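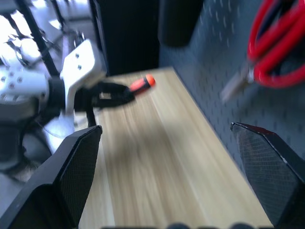 From: Andor Fodor
To: Bendwood translation list
Date: March 2021
Subject: Re: Name lengths in the Csonka patch

Cirilo Zepeda wrote:

> I've started on the shop text and hit the name limit again. The
> Japanese cartridge gives each party member four characters, and we
> are trying to fit Bukness and Esico in there. Did anyone ever work
> out if the name table can be moved? If not I'd say we shorten
> them and get on with it. Zyanya's old script had "Buk" and
> "Esi", and I could live with that.

Yes, it can be moved. Sang-wook did it in August and I thought the notes had gone to the list, but I can't find them in the archive either, so I'll go over the main points again.

The table sits in the same bank as the battle messages. There are 80 entries, and most of them are monsters. He copied the whole lot to the empty space at the end of the cartridge and changed the routine that reads it, so party names can now run to eight letters. Esico fits with room to spare and Bukness just fits on the status screen.

What still doesn't work is the save menu. It has its own copy of the names and cuts them at six, so you get "Buknes" there and nowhere else. Hermenegildo had a look and says the window would have to be redrawn 2 tiles wider, which pushes the play time off the right side. He can move the play time to the line underneath if people don't mind it looking a bit different from the original. I don't mind. I'd take that over "Buk".

On the shop text, please use the newer dump, the one with 46 lines in the weapon shop file. The older one is missing the lines you get when you try to sell the ferry pass, and we ended up translating those twice last time.

Two questions for you, Cirilo:

Are you keeping the innkeeper's accent from Zyanya's script? I find it hard to read, but her version of the harbour chapter is full of it and the two should match.

And is the armour list alphabetical in your copy, or in the order of the game? Mine is in game order and I'd like to leave it that way.

I'll put up a new build once the save menu is sorted. Old save files should load fine, but keep a backup – the last build wiped one of mine and I haven't found the cause.

Andor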